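Automation at the Tray Line: Work and Working Conditions at Clidanov Catering
Student project report, Work and Organisation module
Submitted by Binta Okonkwo, 24 Sep 2024

1. Background

Clidanov prepares cold meals for offices and day centres. The kitchen under study sends out 3000 trays on a normal working day and employs 14 people on the tray line. Each tray is made up by hand at a long bench, where one worker sets down the plate, the next adds the main item, and others add bread, fruit and cutlery. The firm has begun to test a robot arm for the simplest of these steps, supplied by Raptis and run with planning software from Dasto.

The purpose of this project was to find out how the staff expect their work to change, and which parts of it they would wish to keep. I spent four weeks with the early shift, held interviews with nine members of the line and two supervisors, and attended the trials in the test room next to the kitchen.

2. The task under trial

The trial concerns one movement only: taking up a single item and placing it on a plate. Staff on the line regard this as the dullest part of the shift and also the hardest on the wrists and shoulders. Rotation between stations is meant to take place every hour, but in busy weeks it is often missed.

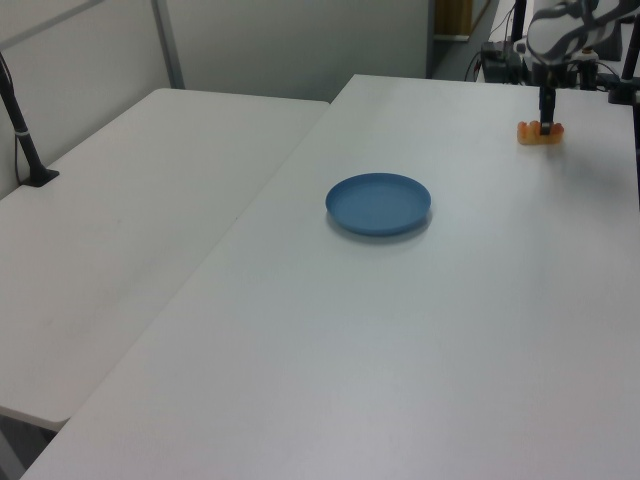 Supervisors chose a single plate and a clear table for the first stage so that the operator could attend to the grip alone. Several workers who came to watch remarked that their own bench never looks so tidy. They asked how the arm would manage with trays arriving close together, and this question was added to the plan for the second stage, which begins in October.

3. Findings from the interviews

Most of those interviewed did not expect to lose their posts, as Clidanov has stated in writing that hours will be kept for the length of the trial. Their concern was with the kind of work that would remain. Three workers feared that they would be left to watch a machine and clear its mistakes, at a pace they could not set. One described the present line as "boring, but at least we talk".

Opinions differed by length of service. Newer staff were willing to train as operators and saw a chance of better pay. Longer-serving staff pointed out that they already check every item by eye and by touch while placing it, and that this checking appears nowhere in their job descriptions. If placing is handed over, the checking must be given to someone by name.

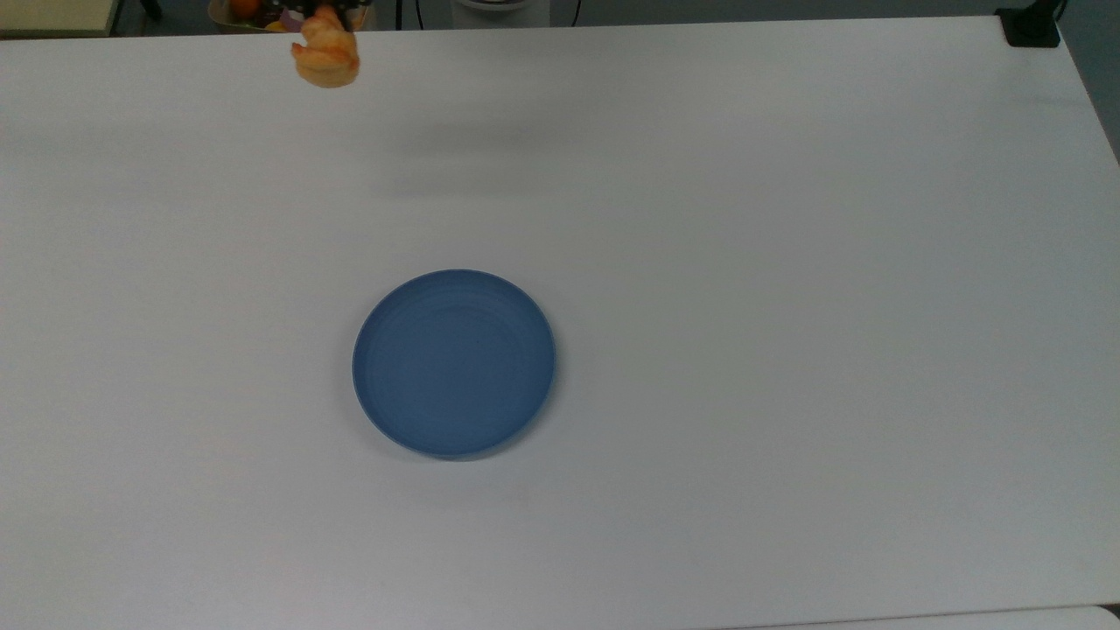 Training was the second main subject. Two line workers have completed the short operator course and now take turns in the test room. Both said that the stop procedure was clear, but that the course gave too little time to setting up after a break. They also asked that time in the test room be recorded as ordinary duty, as it is at present entered under training and does not count towards the shift allowance.

4. Recommendations

Clidanov should write quality checking into the job description before the second stage begins. Hourly rotation should apply to operators as well as to the line. The operator course should be offered to all staff on the line, in paid time, with a further session on setting up. Results of the trial should be shared at the monthly staff meeting, and a copy of this report will be placed in the staff room for comment.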